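Paper folders wanted for a book of tessellations

I'm putting together my second book of folding patterns and I need testers! If you can sit with a square of paper and a slightly grumpy set of instructions for an evening, I'd love to hear from you. The working title is Kirnivmont (my favourite fold in it, a twisty hexagon thing) and it's coming out through Dubey, a small press with very patient people.

There are 87 patterns in total. You wouldn't get them all, don't panic. Each tester gets six, mailed out in a flat packet with enough Farard paper to fold every one twice, plus a return envelope for your marked-up pages. Scribble all over them. I mean it, the ruder the better. 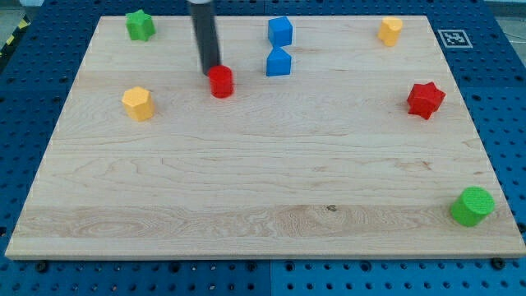 One of my testers from the first book wrote back that the grid folding nearly finished her off, that she swore at step 11 for a whole weekend, and could I please draw the mountain folds in a different colour this time. I have! They're red now and the valleys are blue.

You don't need to be an expert. If you've made a crane and can divide a sheet into thirds without crying, you're in. I'm especially keen on left-handed folders and anyone who's only ever learned from videos, as I can't guess where you'll get stuck.

It's unpaid, sorry, but you keep the leftover paper, your name goes in the back, and you get a copy of the finished book (272 pages, it's a brick).

Drop me a line through the Brarkia guild page by the end of November and tell me the last thing you folded.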